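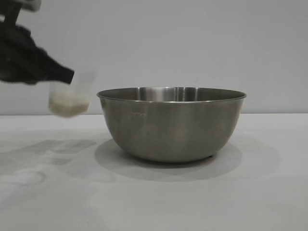

生活区 > 厨房用品 > 量具与备料 > 帖子详情

分类：量米、淘米、煮饭 | 标签：量杯 不锈钢盆 米水比例

主题：透明塑料小杯量米到底准不准？我越来越不信了

粗盐三两（楼主）
家里一直用一个透明塑料小杯舀米，舀完倒进不锈钢大盆里淘。最近饭时软时硬，米没换，锅没换，水也是照着刻度加的。我怀疑问题就在杯子上。网上都说"一杯米配一杯多一点水"，可谁的一杯？我手边三个杯子，没有两个一样大。有没有人认真称过？别只说"凭手感"。

阿鲤不吃鱼
凭手感。
开玩笑的。你舀的时候刮平吗？米这种东西表面一高一低，看着差不多，倒出来就差一截。尤其你要是只舀小半杯，杯里的米面歪着，眼睛根本估不出来。

粗盐三两（楼主）
回阿鲤：我就是只舀小半杯，一个人吃。满杯还能刮平，小半杯怎么刮？

灶台边的灰
轻轻磕两下桌面，米面就平了，再平视看。不过磕过和没磕过的米，松紧不一样，你要磕就每次都磕。我觉得楼主想多了，煮饭又不是配药，软一点硬一点都能吃。

半夜烧水
不同意楼上。一个人煮的量小，水多一口就是粥。煮一大锅的人当然觉得无所谓。

Manolakis粮油铺
我们店里从来不用杯子，直接上秤。散米按重量卖，按重量煮也最省心。电子秤一个用好多年。

灶台边的灰
卖秤的来了。

Manolakis粮油铺
我卖米，不卖秤……

豆腐渣工程师
说说盆的事。楼主用大盆淘那么一点米，盆底收得窄，倒水的时候米全跟着水跑，沥一次少一点。你量得再准，淘完也不是那个数了。我怀疑软硬不一有一半是淘米水没沥干净，盆里剩多少水你根本没算进去。

粗盐三两（楼主）
这个我倒没想过。不过我沥得挺干的，自认为。

豆腐渣工程师
"自认为"三个字就很可疑。连盆带湿米称一次，减掉盆和干米，多出来的就是水。

阿鲤不吃鱼
大盆我站楼主。小碗淘米水溅得到处都是，大盆手能伸进去搅，往里倒的时候也不容易洒到外面。盆口大就这点好处。

半夜烧水
有人用过Bikness的那种带嘴量杯吗？页面上说倒米"零洒漏"，评价有1,256条，我翻了几页，怎么看都像一个人写的。

灶台边的灰
二月份买过，用了一阵就扔柜子里了。米照样卡在嘴那里，得拍两下才下来。跟普通塑料杯比，多出来的钱我看不出花在哪。

清汤挂面2号
我觉得还行啊，倒豆子挺顺的。

灶台边的灰
豆子又不是米。

清汤挂面2号
楼主问的是准不准，又没问顺不顺。刻度我拿水称过，没什么偏差。

半夜烧水
拿水称的刻度，用来量米？米粒之间全是空，水又没有空。长粒米和圆粒米塞进同一个杯子，重量也不一样。这种刻度对煮饭有多大用，我保留意见。

粗盐三两（楼主）
回来更新，9/21/23。借了个厨房秤，同一个杯子，按我平时的习惯舀到同一个位置，连着舀了6次，没有哪两次重量一样。轻的那次和重的那次煮出来肯定是两锅饭。所以"杯子不准"这话也不公道，是我舀得不准。不过豆腐渣说的沥水我也试了，盆里剩的水比我以为的多不少，脸有点疼。

豆腐渣工程师
称的时候盆外壁擦干了没？外面挂的水也算重量的。

粗盐三两（楼主）
……没擦。明天重来。

阿鲤不吃鱼
为一碗饭做到这个份上，我服。你干脆买个固定容量的小勺，舀满刮平，要几勺是几勺，不用看刻度。

灶台边的灰
他还会问勺子准不准的。

粗盐三两（楼主）
勺子你们用哪家的？先说好，看不到实测重量的我不买。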